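Plasanance Fan Boards > General > Which version of the second album do you send new people to?

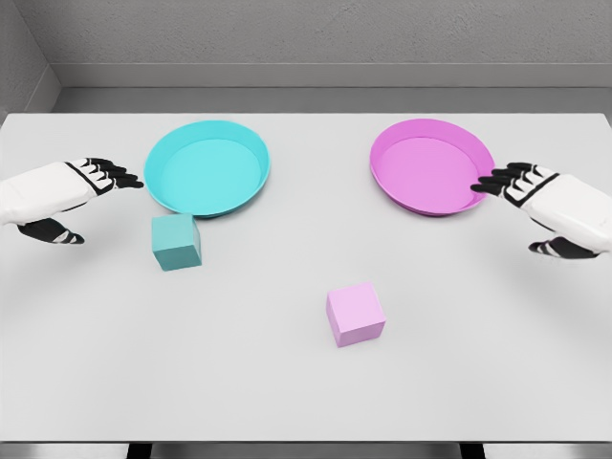

Two plates, two cubes, teal and pink.

Started Wednesday, 7:14 pm by skatow_sideb
Filed under: Discography, Buying Advice
Replies: 17 | Views: 1528 | Shares: 20

skatow_sideb wrote:
My niece has started listening to Plasanance and wants to buy the second album on a physical format. She has the two singles everyone has and that's it. I went to tell her which one to get and found I couldn't give a straight answer.

As far as I can tell there are three in circulation. The original from 1992, the CD reissue from 2000 with the extra tracks, and the vinyl from Nomard that came out a few years ago. I own the first two. I haven't heard the Nomard one. She has a decent turntable and a cheap CD player in her car, so either format works.

What do you tell people?

longplayer_mo wrote:
Original CD. They turn up used all the time and cost less than lunch. The 2000 one is louder and the quiet song at the end of side one suffers for it.

hallwaytapes wrote:
I'd say the 2000. The three extra tracks are good and one of them is better than two of the songs on the album proper. A new listener isn't going to compare levels. She's going to put it on in the car.

longplayer_mo wrote:
She'll hear it if she's listening on anything better than a car. The drums on track four are flat on the 2000. I had both and sold the newer one.

hallwaytapes wrote:
You've said that in every thread for as long as I've been here. I put them on one after the other last winter with the volume matched and the difference on track four was small. The last song is different, I'll give you that.

pinkbootleg wrote:
Nomard vinyl. It was cut from the original tapes according to the insert, it has the right running order, and the sleeve is printed properly. My copy is quiet all the way through apart from a few ticks at the start of side two.

The running order matters more than people say. The 2000 moved the long song up to third and it ruins the first half.

skatow_sideb wrote:
I had forgotten they moved the long song. I always skip around on that one so I never noticed much.

Is the Nomard still in print?

pinkbootleg wrote:
It was in June when I last looked. They did a second pressing in a plain inner sleeve. The first pressing had the lyrics on the inner and that's the one people charge too much for. The record is the same.

dang_fan_north wrote:
It isn't quite the same. The first pressing was made at a different plant and mine has a bad warp. I sent it back and the replacement had one too. The second pressing I bought is flat. So for a new buyer the cheaper one is the better one.

Also, while we're here, if she likes the singles she might be better off starting with the Đặng sessions. That's the same lineup, recorded the same year, and every song is short. I'd put it ahead of the second album for a first purchase.

longplayer_mo wrote:
The Đặng sessions are a collector thing. Half of it is run-throughs. You can hear them stop and start again on the second track.

dang_fan_north wrote:
One song has a false start. The rest are complete takes. I don't know where this idea comes from that it's all outtakes. The two singles are both on there in versions I like better than the released ones, and there's less keyboard.

hallwaytapes wrote:
Less keyboard is a point against it for me. The keyboard part on the first single is why I bought the record.

ferrymusic wrote:
I came in through the Đặng sessions and it took me a year to try the proper albums because I thought they would all sound like that. When I did get the second album I was put off by how polished it was. I like it now. I wouldn't recommend my way of doing it.

skatow_sideb wrote:
That's useful. She likes the polished stuff. The two singles she plays are the radio versions.

I'm leaning toward the Nomard for the house and maybe a used CD of the original for the car. Does anyone know whether the Nomard comes with a download?

pinkbootleg wrote:
First pressing had a card with a code. Second doesn't. The codes have run out anyway, I tried mine last year and got an error page.

quietcorner wrote:
Before you buy the used CD, check which original it is. There are two from 1992. One has the band name in white across the top of the cover and the other has it in yellow. The yellow one was a record club edition and it fades the last song about a minute early. Sellers never mention it, and plenty of them use a stock picture in the listing, so ask for one of the copy they're selling.

longplayer_mo wrote:
I didn't know about the fade. Mine is white so I suppose I'm all right. Is the mastering the same otherwise?

quietcorner wrote:
Sounds the same to me. I only compared the last two songs. The booklet on the club one is a single folded sheet with no lyrics and the credits leave off the backing singers.

hallwaytapes wrote:
So the recommended purchase for a new fan is a used disc that might be missing a minute, or a record that might be warped. And the 2000 reissue, which is complete and easy to find and has three more songs, is the wrong one. I'm leaving it there.

skatow_sideb wrote:
Fair point. I played my copies of both CDs this evening on the living room stereo. I do prefer the original for the last song. For the rest of it I could have lived with either. The extra tracks are good and I had forgotten the second one completely.

I've ordered the Nomard second pressing for her birthday. She can borrow my 2000 for the car and I'll keep an eye out for a white-letter copy of the original. If she gets as far as asking about the Đặng sessions I'll send her here.

dang_fan_north wrote:
Good plan. Take the record out and check it for a warp before you wrap it. The shop I used gave me 20 days to return it and I nearly missed that.

ferrymusic wrote:
Does anyone have the full list of extra tracks on the 2000 written down? The wiki page has two of them and a song that I'm sure was only ever a B-side.

hallwaytapes wrote:
The wiki is wrong. I'll type it up from the back of mine and put it in the discography section, it shouldn't be buried in here. The B-side they list was never on any album version. It was on the tour single and on a magazine disc, in a shorter edit.

ferrymusic wrote:
Thanks. I can fix the wiki page once it's up.

Moderator note: Tagged as Buying Advice. Please put copies for sale in the Trades section and leave prices out of this thread.

Comments from readers (4)

guest_marlow
I have the yellow cover and always thought the song was meant to end like that. Going to look for the other one now.

tapehead_77
Skipped to the end to see which one won. I'd have gone with the 2000 as well. My vinyl copy stays on the shelf most of the year.

guest
Is the Nomard pressing a single or a double? The album is on the long side for one record.

pinkbootleg
Single. Side two is the longer side and it's cut a little quieter than side one. Turn it up a notch and it's fine.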